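Flexible Food Packaging in Household Trash: A Small Study at Skevgate Apartments

Project report, Introduction to Environmental Studies
Submitted April 6, 2019

Summary

This project looked at how people in one apartment complex get rid of flexible food packaging, meaning the thin plastic bags, wraps and sleeves used for snacks, bread, noodles, frozen food and candy. I surveyed 37 households at Skevgate and kept a sorting log of my own household's kitchen trash for two weeks. I also read the recycling rules given to residents by Endeck, the company that picks up waste there. Most households that answered said they put at least some flexible packaging in the recycling cart. Endeck does not accept any of it.

Why I chose this topic

Our class unit on solid waste spent a lot of time on bottles and cans. Those are fairly easy to deal with. They are made of one material, they have some value as scrap, and most people know which cart they go in. Flexible packaging got one slide. When I looked in my own kitchen trash, it was mostly bags and wrappers, so I thought it was worth more than one slide.

There was also a practical reason. In the fall the Skevgate office put a notice in the laundry room saying that the recycling carts were being rejected at pickup for having the wrong items in them. When a cart is rejected it is emptied with the regular trash and the complex pays a fee. The notice said "no plastic bags" but did not say if that meant grocery bags only or chip bags and candy wrappers too. My neighbors disagreed about it, and I did not know the answer either.

Background

A snack bag looks like one piece of plastic, but many of them are several layers pressed together. One layer holds the ink, one keeps out air and moisture, and one on the inside can be sealed with heat. Some have a very thin coat of aluminum, which gives the shiny silver look inside a chip bag. The layers may be different plastics that melt at different temperatures, and once they are joined it is hard to get them apart again. This is the main reason most curbside programs do not want them.

The second problem is how the material behaves on a sorting line. Sorting plants use screens, belts and air to separate paper from containers. A thin film is flat and light like paper, so it can travel with the paper and spoil the bale. Larger bags wrap around the turning parts of the screens, and the line has to be stopped so workers can cut them off.

The third problem is food. Crumbs, oil, sauce and yogurt stay in the folds. A jar can be rinsed in a few seconds. A small wrapper usually is not worth the water or the time, and a wet wrapper sticks to whatever is next to it.

On the other side, flexible packaging does have benefits and I did not want to leave them out. It weighs very little compared to glass or metal, so it takes less fuel to ship. It keeps food from going stale, and wasted food is a large environmental cost of its own. Single portions are good for people who live alone and would not finish a big package. The trouble starts when the package is empty.

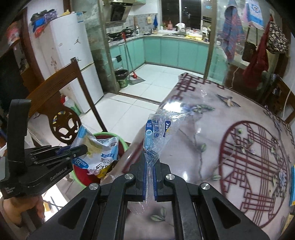

Imported snacks came up more than I expected. Many residents at Skevgate shop at Clikimport, the grocery store across the road, which carries food from East Asia and Eastern Europe. Packages made for another country carry that country's recycling marks, if they carry any, and the instructions are in another language. Some residents can read them and some can't. Even when you can read them, the instructions were written for a different waste system. A symbol that means "put this in the plastics bin" somewhere else does not tell you what Endeck will take here.

I do not think imported packages are worse than domestic ones. The chip bags from the regular supermarket were just as hard to place, and several of them had no recycling label at all. Others had a label telling the customer to "check locally", and we were back where we started.

Methods

The survey had two parts. The first part asked which cart the household would use for a list of common items: a chip bag, a bread bag, a candy wrapper, a yogurt drink sleeve, a frozen vegetable bag and a cereal box liner. The choices were trash, recycling, store drop-off or not sure. The second part asked where the household gets its information about recycling. I left paper copies at doors with a return envelope and put a collection box in the mail room. The box was there long enough for people to come back from a trip or a work shift and still answer.

For the sorting log I kept separate containers in my kitchen for flexible packaging, rigid packaging, food scraps and everything else. At the end of each day I weighed each one on a kitchen scale and wrote it down. I shook out loose crumbs but did not wash anything, so that the weights would be close to what really goes in the trash. I also noted how full each container was.

My instructor suggested I compare my household with a building that has better signs. I picked Žukauskas Hall on campus, which has picture signs over the carts on every floor. I did not open any carts there. I only looked at what was visible with the lid up, so this part is an observation and I did not put any numbers on it.

Results

Of the households that responded, 44 percent chose the recycling cart for the chip bag. The bread bag and the frozen vegetable bag were chosen even more often. People seemed to treat clear or cloudy plastic as more recyclable than printed or shiny plastic. A few wrote in the margin that they look for the triangle on the bottom and go by that.

The yogurt drink sleeve caused the most confusion. Several people asked what it was. I meant the thin printed plastic that goes around a group of small bottles, and I should have said so on the form.

Almost 2 percent of my own household's trash by weight was flexible packaging. I had expected far more. The volume was a different story. The packaging container filled up faster than any of the others and had to be pushed down most evenings, while the food scraps were heavy and took up little space. Anyone who looked only at the weight would say there is no problem. Anyone who carries the bag downstairs would say the opposite.
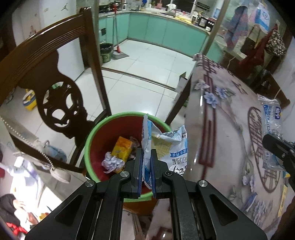 Opened food wrapper over a round waste bucket with a green rim.

When asked where they get recycling information, most people picked "the sign on the cart" or "someone in my household". Very few picked the Endeck website. I went to the website myself, and the list of accepted items was behind a link to a document that was hard to read on a phone. The list does say "no film, pouches or wrappers", so the information exists. The sign on the cart at Skevgate only shows a grocery bag with a line through it.

At Žukauskas Hall the recycling carts had less film in them as far as I could see. I can't say the signs were the cause. The people who live there are all students, they had a recycling talk at move-in, and they eat many of their meals in the dining hall.

Problems with the study

The group was small and all from one complex. People who care about recycling may have been more likely to return the form. The survey asked what people would do, and what they do at the end of a long day may not be the same. My household log covers one kitchen and a short period, and one of us was away for part of it, so there was less cooking than usual - and probably more snacking. My kitchen scale is not very exact for light items. I dealt with that by weighing the whole day's packaging together, but a better scale would be the right fix.

I also should have tested the survey on a few people first. The yogurt sleeve question would have been caught right away. I left those answers out.

Recommendations

The Skevgate office could replace the sign on the recycling carts with one that shows a chip bag, a bread bag and a candy wrapper as well as a grocery bag. The sign should rely on pictures, because residents speak several languages. It should go on the front of the cart at eye level. The current one is on the lid and can't be seen when the lid is open.

Clikimport already has a box near the door for used batteries. I asked if they would think about a drop-off for clean bread bags and other single-layer film, and was told to write to the manager. I have done that and have not had an answer yet. Multi-layer snack bags would still have to go in the trash.

For individual households, the simplest change is to put any thin wrapper in the trash unless there is a drop-off for it. Some people will feel bad about doing this. One person wrote on the form that putting it in recycling "at least gives it a chance". I understand that, but a wrapper in the wrong cart can send the cardboard and bottles around it to the landfill too.

Next steps

I will present these results to the class in May and give a one-page version to the Skevgate office. If the signs are changed, the same survey could be repeated next year with the wording fixed. The blank form and the daily weights are in the appendix.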